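Home | Topics | Waste and recycling | Glossary | Index

Reading time: 5 minutes

Table sorting

Table sorting is the manual separation of small mixed waste on a raised flat surface, followed by placement of each item in a bin or tray assigned to its material. It is used in offices, schools, canteens and workshops where the daily quantity is too small to justify a conveyor. The items handled are mostly food and drink packaging: beverage cans, paper cups, foil trays, wrapping paper and light cardboard.

Terminology

The term is normally reserved for sorting done after disposal. Separation by the user at the moment of disposal is called source separation. The two are often combined, with table sorting serving as a check on bins that have already been separated once. In the Nastholm district the older name "bench picking" remains in use.

Equipment

A basic station consists of a table, one or more open bins and a set of shallow trays. Light-colored table surfaces are preferred, as residues and small fragments show up clearly against them. Rectangular tables allow the bins to stand at the ends, with the unsorted material in the middle. Bins may stand on the table or on the floor beside it. Table-height bins shorten the reach but reduce the working area.

Materials

Aluminum cans. Beverage cans are accepted whole or crushed. Crushing saves space in the bin, but a can flattened along its length may be misread by automatic equipment further down the line, and some processors ask for cans to be left uncrushed. Printed labels do not need to be removed.

Foil and foil trays. Household foil is collected in balls, as loose sheets tear and are lost in screening. The collection rules at Lotodberg set a minimum ball diameter of 5 centimeters. Trays are emptied and scraped before sorting. Paper or cups pushed into a tray must be taken out, since nested items travel together and contaminate both fractions.

Paper cups. Most disposable cups for hot drinks are made of paperboard with a thin plastic lining. They are therefore kept apart from ordinary paper unless the receiving mill can separate the lining. Cups are usually stacked after emptying – a stack takes up far less room than the same number of cups thrown in singly.

Kraft paper and cardboard. Clean brown paper is placed with cardboard. Crumpled sheets are opened to check for food and then flattened. Paper with heavy grease stains goes to compost or residual waste, depending on local rules.

Procedure

Material is tipped onto the center of the table and spread in a single layer. Liquids are drained first. Nested and wrapped items are separated, after which the metals are removed, followed by cups and then paper. Whatever remains is treated as residual waste. The surface is wiped between batches.

Performance

Results are recorded as items per batch and as the share placed correctly. In a trial at the Çetinkaya canteen, held in August and reported by Aslı Altıntaş, a batch of 192 items was sorted by hand with 186 placed correctly. Errors were confined to lined cups put in with plain paper. A later version of the Brusositz guideline recommends a separate tray for cups on this basis and limits a single sorting period to 9 minutes.

Limitations

Table sorting is labor-intensive and unsuitable for wet organic waste, broken glass or sharp metal. Gloves are standard. Output depends strongly on how the material arrives – bagged waste that has been compressed takes longer to open and spread than waste delivered in open bins.

See also: Source separation; Foil recycling; Residual waste

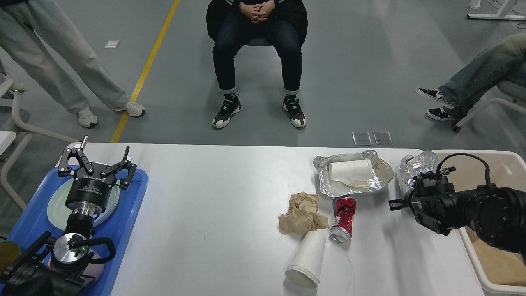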